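Bonds for People Who Already Own Stocks
Speaker notes, evening session, Julville library meeting room
Liesbeth Van Acker

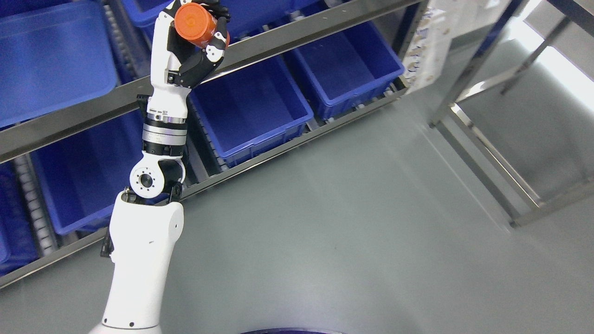
Robotic arm holding an orange container.

Slide 1. Title
Welcome. Give name, say I worked in fixed income for a small pension manager and now teach evening classes. Not a licensed adviser in this room. Nothing tonight is a recommendation to buy or sell. Handouts are by the door. Questions at the end of each section, please, so we don't lose the thread.

Slide 2. Who this is for
Most of you took Wim Schouten's class on stocks in November. I will assume you know what a share is, what a dividend is, and what an index fund does. If you missed it, you can still follow. Ask for a show of hands: who owns a bond or a bond fund? Some people with a workplace retirement plan will not know that they do. Tell them to look at the fund list when they get home.

Slide 3. What a bond is
A loan. You are the lender. The borrower is a government, a city or a company. They pay you interest on a schedule and return the face value on a set date.
Terms to define slowly: face value, coupon, maturity, issuer.
Write on the board: face value $100, coupon $2 a year. Keep this one up all evening. Real bonds usually come in larger units, but the arithmetic is the same.

Slide 4. Price and yield
This is the slide people get stuck on. Take it slowly.
The coupon is fixed when the bond is issued. The price is not. If new bonds come out paying more than $2, the old one looks poor and its price drops until a buyer is willing to take it. If new bonds pay less, the old one goes up.
Draw the seesaw. Price on one end, yield on the other.
Cor Kuipers asked last time why anyone cares about the price if they plan to hold to maturity. Good question, use it again. Answer: if you hold to the end and the issuer pays, you get your $100. But you may have to sell early, and in the meantime your money is earning the old rate.
Pause for questions.

Slide 5. Duration
Don't do the formula. Say that a longer bond swings more when rates move. Duration is a number that tells you how much, more or less. A fund with a duration of 2 loses close to 2 percent if rates rise by one percentage point. The number is on the fund's fact sheet. Show them where on the handout, page two, upper right.

Slide 6. Credit risk
The borrower might not pay. Ratings are an opinion on how likely that is.
Practice case: Prollitz, a made-to-order furniture company. It wants to borrow for a new plant. Its bond pays 200 basis points more than a government bond of the same length. Explain basis points here: 100 of them make one percentage point, so 200 is two percentage points.
Ask the room: is that enough? Let them talk for a few minutes. What would you want to know first? Expected answers: existing debt, cash coming in, who gets paid first if it fails. If nobody mentions the order of payment, bring it up. Bondholders come ahead of shareholders, but some bondholders come ahead of others.

Slide 7. Single bonds or a fund
Single bond: known end date, known payments, but you carry the risk of one borrower and small lots can be expensive to trade.
Fund: almost 300 bonds in the one on the handout, easy to buy and sell, no end date. The fund's value goes up and down and there is no day when you are promised your money back.
Mention fees. On a low-yielding fund the fee takes a bigger bite.
Floor Van Beek will probably ask about ladders. Short answer: several bonds that mature in different years. Long answer is in the next class.

Slide 8. How bonds sit next to stocks
Bonds have often held up when stocks fell. They have also fallen at the same time, mainly when inflation and rates rose quickly. Say both. Don't let anyone leave thinking bonds can't lose money.
How much to hold depends on when you need the money. Skip the age rules unless asked.

Slide 9. Reading and next class
Reading list on the back of the handout. Lies Visser has the sign-up sheet for the ladder class.
Take remaining questions. Room has to be cleared and chairs stacked before we go.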